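Célula Messina — ficha de montagem, manutenção e reparação

Versão do documento: domingo, 10 de junho de 2018
Responsável pela célula: Sânziana Marinescu
Revisão do texto: Gheorghița Marinescu

Âmbito

Esta ficha acompanha o conjunto de registos Urkden e descreve o estado em que a célula Messina deve estar antes de cada sessão de gravação. Cobre a fixação da base, a colocação da estrutura branca e dos cubos, a verificação da câmara de punho e a substituição de marcadores. A programação das trajetórias está no repositório Jestow e não é tratada neste documento.

O conjunto contém 445 sequências. Destas, 342 foram gravadas com a montagem atual e 193 têm também a vista da câmara fixa. As restantes são anteriores à mudança de março e usam outra origem de coordenadas; os ficheiros estão separados por pasta e não devem ser misturados no treino sem aplicar a transformação correspondente.

Preparação da mesa

A célula assenta num tampo preto com fundo verde. A moldura branca do tampo delimita a área útil. A folha com a grelha de marcadores fica estendida entre a moldura e a base do braço, à esquerda da estrutura, e é a referência para a câmara fixa. Uma folha enrugada ou levantada num canto invalida a calibração.

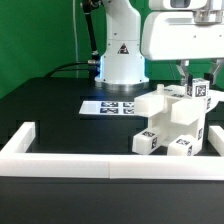
O aperto dos parafusos da base faz-se em cruz, com o braço desligado e o botão de emergência premido. Depois do aperto, ligar o controlador, esperar pelo fim do autoteste e levar o braço à posição de repouso em velocidade reduzida. Se houver alarme de carga, rever a massa da garra nos parâmetros antes de repetir o movimento. Não compensar o erro no programa.

Os cabos passam por trás da base, com folga suficiente para a rotação completa do primeiro eixo. Um cabo tenso nota-se primeiro na repetibilidade — o desvio aparece só num dos sentidos de rotação — e só depois em falhas de comunicação.

Câmara de punho

A câmara de punho é verificada com a garra parada diante de uma face lisa da estrutura. O procedimento é o seguinte:

1. Aquecer a câmara durante a rotina de arranque, sem gravar.
2. Fixar exposição e balanço de brancos. O modo automático fica desativado em todas as sessões.
3. Confirmar que o detetor devolve os identificadores esperados e que nenhum alterna entre dois valores.
4. Mover o punho em passos curtos e guardar as poses. Nas imagens com arrastamento, os cantos perdem definição e a pose não deve ser usada para calibrar.
5. Comparar a transformação obtida com a última aceite. Se diferir acima da tolerância do ficheiro de configuração, repetir desde o passo 2.

Os relevos moldados nas faces brancas não servem de referência. Têm pouco contraste e mudam de aspeto com a luz.
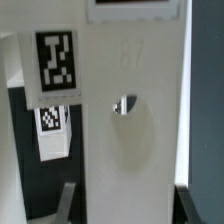

MARCADORES E ESTRUTURA

Cada marcador tem um identificador único dentro da célula. A correspondência entre identificador e face está em marcadores.yaml. Quando um cartão é substituído, o novo leva o mesmo identificador, na mesma orientação, e a troca é anotada no diário da célula com a data e o nome de quem a fez.

Para retirar um cartão, soltar primeiro um canto com a espátula de plástico e puxar rente à superfície. Limpar os restos de cola com álcool isopropílico e deixar secar. Não usar acetona: ataca as peças impressas. O cartão novo é alinhado pelo gabarito Stoltinov, pressionado do centro para as margens e verificado com a câmara antes de a célula voltar ao serviço.
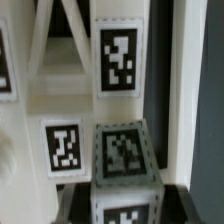
A deteção dos cubos é o ponto que exige mais atenção na manutenção. O limiar do detetor foi ajustado para as faces brancas da estrutura e tende a falhar primeiro nas faces de menor contraste. Uma face superior acinzentada, com o padrão menos nítido do que o dos cartões montados nos painéis, deve ser lida isoladamente antes de se mexer nos parâmetros globais. Se a leitura falhar nessa face e passar nas restantes, limpar ou substituir o marcador do cubo e manter o limiar. Quando apenas parte do marcador frontal cabe na imagem, a pose é calculada pela face superior e o registo fica com a indicação pose_parcial.

Garra

Os dedos são inspecionados no início de cada sessão. Procura-se desgaste nas almofadas, folga lateral e diferença de altura entre as pontas. As almofadas trocam-se sempre aos pares.

Depois da troca, repetir o zero da garra e executar 2 ciclos de abertura e fecho em vazio. Segue-se uma aproximação lenta a um cubo, sem o agarrar, com a câmara de punho a gravar. Confirmar que o marcador superior permanece legível ao longo da descida — a oclusão de marcadores mais afastados pelo próprio cubo é normal e não conta como falha.

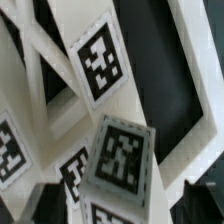 Avarias conhecidas

Identificador intermitente: verificar a exposição e o estado do cartão, por esta ordem. Se persistir com o cartão novo, rever a lente.

Desvio constante na pega: zero da garra por refazer ou almofadas de espessuras diferentes.

Desvio que cresce com o alcance: base com aperto irregular. Voltar à preparação da mesa e recalibrar as duas câmaras.

Perda de imagem durante a rotação do punho: conector da câmara mal encaixado. Substituir o cabo completo; as reparações com solda não são aceites nesta célula.

Registos gravados com uma avaria aberta vão para a pasta quarentena e só são integrados no conjunto após revisão de Sânziana Marinescu.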